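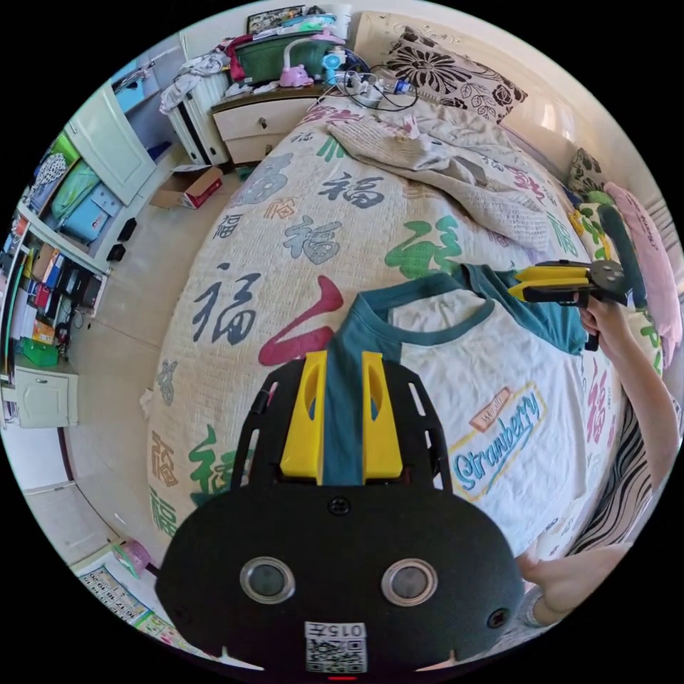

Handling rules for the Gurnolholm bedroom textile set

Maintained by Hugo Pacheco and Genowefa Krajewska. Revised 16 Feb 2024. These rules replace the July draft.

Scope

The set covers two-handed work on clothing and bedding with hand-held grippers. It holds 621 accepted episodes from 39 sessions. A garment such as a T-shirt is handled on a made bed, and patterned bedspreads are allowed.

Grip rules

1. Both grippers start open and clear of the fabric.
2. Take a collar, sleeve or corner between the fingertips. Do not grip over a printed graphic.
3. Lift one side before moving the other.
4. Pillowcases are held by a gathered corner - a pinch in the middle of a panel is rejected.

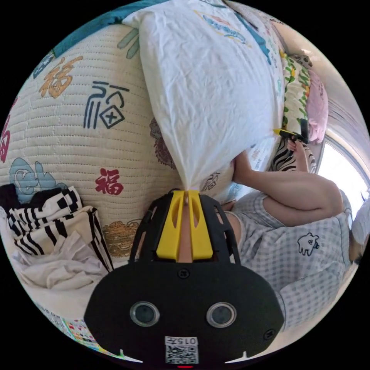

Dranden Data Notes, No. 21

Labels

Each episode carries an item class, a grip point for each hand and a result code. The result code is set by a reviewer after playback, never by the operator. Jhosep Ospina keeps the class list. Items that fit no class go under "other cloth" until the next revision.

Operator position

Operators may stand, or sit on the edge of the bed if the item can be reached without leaning on it. The handle stays in the hand for the whole episode.
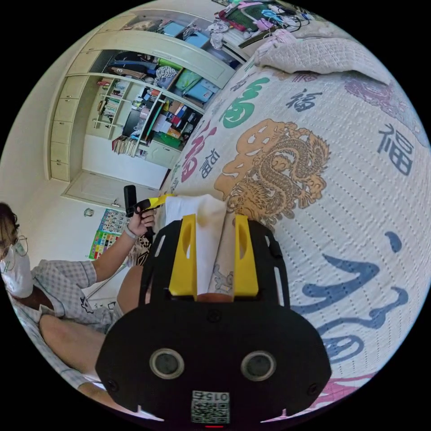 Changing position is allowed between episodes only. A change during one ends it with result code 2, and the item is laid out again.

Known gaps

Heavy quilts and fitted sheets are missing. Reviewers disagreed most often on partial folds, and the Aranda guideline on this point is still open. Send corrections to Ottar Fjeld.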